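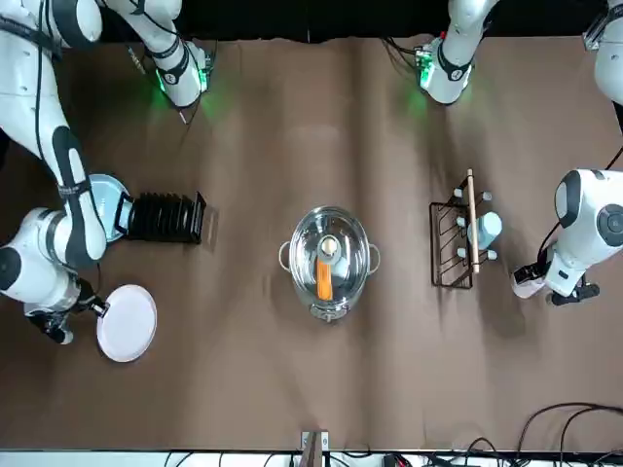
Cuturstead kitchen library opens its shelves to borrowers

15th August – A new lending library for kitchen things opens in Cuturstead this month, and there is plenty on its shelves to get people cooking. Trustel, the local charity behind it, has brought together 3,043 items, from dish racks and dinner plates to lidded pots big enough for a family stew.

The idea is simple. Members pay £20 a year and can take home whatever they need for up to three weeks. Students moving into a first flat can try out a full set of basics before they spend any money, and anyone with a houseful coming to stay can borrow the extra plates, a second rack to stand them in and a good steel pot with a glass lid, so the carrots can be watched without letting the steam out!

More than 200 households signed up during the trial in the old Zilau tea rooms, and the most borrowed things were often the plainest. Wire racks went out nearly every week, for cooling bread and cakes or just for giving wet pans somewhere to drip. Upright plate racks were popular too, mostly with people short of worktop space.

"We expected everyone to ask for the fancy stuff, and of course some did," said a spokesperson for Trustel. "But a decent pot with a lid that fits is a lovely thing to have in the kitchen, and people were so pleased to find one. We can't wait to see what gets cooked."

The library is in Peñalver House, next to the bus station, on the ground floor with level access from the car park. Everything is washed and checked between loans. Pots go out with their own lids, and plates can be borrowed singly or in stacks of up to 20.

Donations are very welcome. Trustel is keen to hear from anyone with spare dish racks, casserole pots or plain round plates in good condition – odd colours are fine, and sets need not match. Chipped china and pans with loose handles cannot be accepted.

The charity hopes to reach 1,000 members by December, when a range of roasting tins and serving dishes will be added in time for the holidays.

Membership forms are available at the front desk in Peñalver House.

ENDS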